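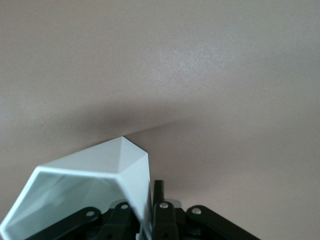 Figure 2.1 Light and shadow on a pale gray surface.

Chapter 2
Reporting on the Private Lives of Public People

Mudassar Dogar

Entertainment desks publish more stories about relationships than about any other subject. Engagements, breakups, new babies, and dinners that may or may not have been dates fill the pages between film reviews and award lists. Much of this material is short, and a good deal of it is written in under an hour by someone who has never met the people involved. Students often arrive in a course like this one thinking of such work as the easy end of the trade. The sourcing problems are in fact as hard as those on a court or city hall beat, and the subjects are more likely to be hurt by a mistake that stays online for years.

This chapter deals with one kind of story, the report that a well-known person is in a relationship. Chapter 1 looked at how a newsroom decides that somebody is a public figure. We now assume that decision has been made and ask what the reporter can say, how it can be supported, and what belongs to the other person in the story, who may not be public at all.

A Case to Start With

On 2021-08-15 the entertainment site Kolance ran a short item about an actor in the television drama Zornura. The item said that the actor was "believed to be dating" a woman who worked as a sound editor in Skemton. It gave her first and last name, her employer, and the name of the college she had attended. The whole piece came to 400 words. More than half of them were about her, although the reason anybody would read the piece was him.

The evidence was thin. The actor had posted a picture of a restaurant table, and the woman had posted from the same restaurant on the same evening. A fan account placed the two posts side by side. The writer at Kolance found the fan account, looked up the woman's work profile, and filed. The writer did not contact the actor's representative, the woman, or the restaurant.

The representative called Kolance after publication and said that the two had been at a birthday meal with a large group, and that the woman was married to someone else who had also been there. Kolance added a line to the bottom of the item 74 minutes after it first appeared. The headline was left alone. By the end of the following day, 110 other pages had carried the claim in some form, most of them copied from the first version. Very few carried the added line.

We will come back to this item several times in the chapter. It is useful because no single step in it was unusual. Comparing public posts is a normal way to begin looking into a story. Work profiles are open to anyone. A correction was made on the same day. A student who is asked to find the error will usually point to the missing phone call, and that answer is right as far as it goes. There are at least three other decisions in the item that a careful editor would have stopped.

Key Terms

Primary subject. The person whose public standing is the reason for the story. In the Kolance item, this is the actor.

Linked person. Someone who becomes part of a story through a connection to the primary subject. A linked person may be famous, a little known in a small field, or entirely private.

Confirmation. A statement on the record from the person concerned, or from someone with the authority to speak for that person, that a claim is true. A statement from a friend is not confirmation unless the friend has been asked to give it.

Soft claim. A claim wrapped in wording that seems to reduce the writer's responsibility for it. "Rumored," "believed to be," "sparked talk of," and "fans are convinced" are common examples.

Trailing correction. A correction placed at the end of a piece while the headline and opening stay as they were.

The Soft Claim

Readers do not give soft wording the weight that writers hope they will. A person who reads that two people are "believed to be dating" remembers that they are dating. The wording also leaves out who does the believing. In the Kolance item the believers were the owner of one fan account and the people who replied to it, and the writer never said so. Had the sentence read, "A fan account says the two are dating because they posted from the same restaurant," the reader could have judged it. The editor could have judged it too, and would probably have sent it back.

A simple exercise is to rewrite each soft claim with a named source in front of it. If there is no source to name, the claim comes out. If the source looks weak once it is named, the writer has learned something about the story before the public has. Try this with any relationship item from the past month. Many of them lose their first paragraph.

This does not mean that uncertainty can never be printed. Sometimes the uncertainty is the news – a long marriage is reported over by one outlet and denied by another, and the reader is owed both reports. The difference is that each side of the question can be traced to somebody.

The Linked Person

Actors, athletes, and musicians accept some attention as part of their work, and they usually have paid help in dealing with it. The sound editor in Skemton had neither the attention nor the help. After the item ran, strangers wrote to her employer. Someone found her wedding pictures and posted them. She closed two accounts that she had used to look for freelance jobs.

A newsroom should make a separate decision about each fact concerning a linked person. Is the name needed? Is the employer needed? Does a hometown, a school, or an age tell the reader anything about the primary subject? The fact that a detail can be found in public does not settle the matter. A profile written for people in the same line of work was put up for that purpose, and moving it in front of a large audience changes what it does.

Haugen, the regional daily that covers Skemton, handled the same weekend in another way. Its entertainment desk had seen the fan post as well. The editor on duty asked for a call to the actor's representative, got the answer about the birthday meal, and dropped the story. Nothing was published and so there was nothing to fix. Work of this kind leaves no clip in a reporter's file, and new reporters sometimes worry that it counts against them. A good desk keeps a log of stories checked and dropped, with the reason beside each one.

Corrections That Follow the Story

A trailing correction reaches the people who read to the end of a page they have already loaded. It rarely reaches anyone who saw a headline in a feed, and it has no effect on copies. When the central claim of a relationship story is wrong, the headline and first sentence have to change, and a note near the top should say what was wrong in the earlier version. Outlets that credited the original should be told directly. This is dull work and it is usually given to whoever made the mistake, which is a fair way to assign it.

Some editors prefer to remove the piece. Removal may be right when a private person has been named without cause. It should still be marked with a short notice at the same address – one that does not repeat the name – so that readers who come looking can see that the claim has been withdrawn. Section 2.4 sets out a form of words for such a notice.

What This Chapter Covers

Section 2.1 describes the main types of source for a relationship story, from a signed statement to a tagged picture, and ranks them by how much each can support. Section 2.2 deals with representatives: when to call, what to ask, and how to report a refusal to comment without making it sound like an admission. Section 2.3 returns to linked persons and takes up the harder cases, including former partners who give interviews and relatives under eighteen. Section 2.4 is on corrections and removals.

Before you go on, read the Kolance item as it is printed in the back of the book. Mark every fact in it with the name of the person who could confirm that fact. Leave a blank where you cannot think of anyone. Keep the marked copy, as you will need it for the assignment that closes Section 2.1.

Related chapters
Chapter 1: Who Counts as a Public Figure
Chapter 3: Working With Publicists
Chapter 4: Fan Accounts as Sources
Chapter 5: Reporting Illness and Death
Chapter 6: Headlines for Entertainment Pages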